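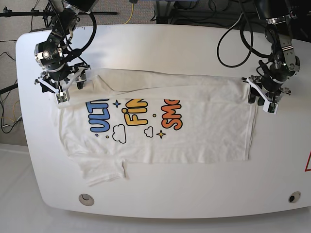

*Shirt folding on the two-arm table, Olach lab.*

# Wanted: people to fold T-shirts by remote control (and tell us where it goes wrong)

Olach is looking for paid participants for a teleoperation study starting in June. You would sit at a pair of hand controllers, move two robot arms, and fold laundry with them. Your movements are recorded and used to train a policy that is supposed to fold laundry on its own.

We say "supposed to" on purpose. You have probably seen videos of robots folding shirts. So have we, and we'd like to know how many takes went into them. Our project, Flakier, is an attempt to find out how much of the result depends on the person giving the demonstrations, and how quickly it falls apart when the shirt is a different one.

## Where things stand

We have 1,563 recorded folds so far. Of those, 429 were thrown out by our own reviewers: dropped corners, sleeves left hanging, operators who gave up halfway and started over. Nearly all of the rest came from a handful of staff who have been doing this for months and have picked up the same habits. A policy trained on that data may have learned to fold, or it may have learned to imitate Cillian Hanrahan on a good afternoon. We can't tell from the numbers we have, so we need other hands.

## What you would do

- A training session on the controllers, paid at the same rate as everything else
- Folding sessions with T-shirts, later towels and long sleeves
- A short written note after each session about what felt wrong - bad grip, lag, an arm that wouldn't go where you wanted
- In the last week, watching the trained policy attempt the same shirts and scoring it with a plain checklist

Sessions last 2 hours with a break in the middle. It is repetitive work. Cotton bunches up, grippers have no sense of touch worth mentioning, and your first folds will probably look terrible. Please don't tidy them up in your notes.

## Who we want

No robotics background needed. We would prefer that most of you don't have one. You should be 18 or older, comfortable sitting and using both hands for the length of a session, and able to come to our site at the Adomaitis building. Left-handed people are badly underrepresented in our data and are especially welcome.

If you have worked as an operator for another data collection program, tell us. It won't rule you out, but we'll put you in a separate group.

## What we record

Arm positions, gripper positions, and video from cameras aimed at the table. We don't record your face or voice. Data is stored under a participant number and shared with our partner Fendosis, who trains the models. You can withdraw your recordings until training begins. After that we can delete the files, but we can't pull your folds back out of a trained model, and we won't pretend otherwise.

## How to apply

Send a few lines to Arlindo Trindade at the Olach front desk, Room 216, or leave them there in person. Say when you're free in June and which hand you write with. No résumé. Pay is hourly and doesn't depend on how many shirts you finish or how good they look.

Posted May 3, 2024. The call stays open until all places are filled.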